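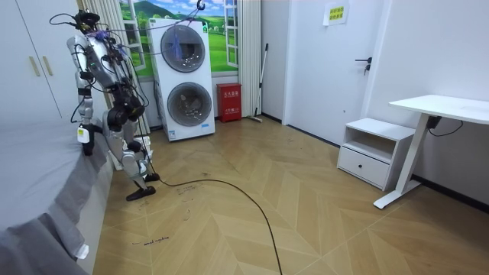

Figure 1. Walking platform beside the bed in the test bedroom, cables attached.

Household Chores Programme: progress report to the funder
Work package 2, bedroom and laundry tasks
Reporting period ending January

1. Status

Work package 2 is behind plan on laundry and on plan for walking. Spending is within the agreed limit for the period. No change to the overall end point of the programme is requested at this stage, but a change to the order of tasks is proposed in section 6.

The question set in the grant was whether a general-purpose machine can do the ordinary chores of a small flat without the flat being altered for it. On the evidence of this period the answer for the bedroom is no. The machine can get to most of the places where the work is. It cannot yet do the work when it arrives.

2. Test room

The test room is fitted out as a small bedroom with a bed, a tall wardrobe, a nightstand, a desk and a stacked pair of laundry machines in front of the window. The floor has a herringbone pattern in light tan. Dimensions and furniture positions are unchanged from the layout approved at the last review.

Two features of the room affect the results. The bedsheet hangs nearly to the floor, and the planner treats the hanging cloth as a solid wall. This keeps the feet clear of it but also keeps the body further from the mattress than a person would stand. The two laundry doors are one above the other, so a single task requires both a deep crouch and a raised reach.

3. Walking

Walking trials were run with the Emen controller. The target for the period was 70 per cent of crossings completed without an operator stopping the run, and the target was met. A crossing is counted from the door to the laundry tower, passing the end of the bed.

Most stopped runs had one of two causes. In the first, the trailing cable lay across the planned path and the operator halted the machine before it could step on it. In the second, the machine turned too close to the bed and the distance check cut in. The cable is a property of the test arrangement and would not be present in a home, so the first group is reported separately in the data return. The second group is a true fault and is open.

Speed remains low. A crossing that takes a person 9 seconds is several times longer for the machine, most of it spent in small corrections before the final stop. No work on speed is planned until the stopping position is reliable, as an error there is carried straight into the reaching task.

4. Laundry

Laundry trials were run on a separate bench with the Kodeck arm set and a spare round door. They have not yet been combined with walking.

Opening the door is repeatable when the arm starts from a known position. Removing dry towels is repeatable. Removing a mixed load is not: small items are left at the back of the drum, and sleeves catch on the rim. Folding was attempted on towels only. Results for shirts are not reported because the method was changed during the period and the earlier figures cannot be compared with the later ones.

A total of 2,000 recorded grasps was due by the end of January. Recording is complete. Labelling is not, and the set cannot be used for training until it is.

5. Bed making

Bed making has not been started on the machine. A desk study was carried out and found that pulling a sheet level from one side is within the arm's reach, while tucking the far side requires the machine to walk round or lean on the mattress. Leaning is excluded under the present safety case. The task will therefore be redefined as straightening a sheet that is already on the bed, subject to the funder's agreement.

6. Changes proposed

a) Bring forward the combined walk-and-open task and put back shirt folding.
b) Replace the distance check around the bed with one that treats hanging cloth separately from furniture.
c) Move 15 days of staff time from bed making to labelling.
d) Repeat the crossing trials at the Starnetville site with a different floor, using the same controller settings.

7. Risks

The main risk is supply of replacement joint parts. Dvořáček has quoted a longer delivery time than was assumed in the plan, and one spare set is held. A second failure would stop walking trials until delivery.

The second risk is that bench results for the laundry door will not carry over to the full machine. The bench arm is fixed and the walking body is not. An early combined trial under item (a) would show the size of the loss.

8. Next period

Deliverables are the labelled grasp set, a first combined trial at the lower laundry door, and a revised safety case covering operation close to bedding. The funder's decision on section 6 is needed before the combined trial can be scheduled.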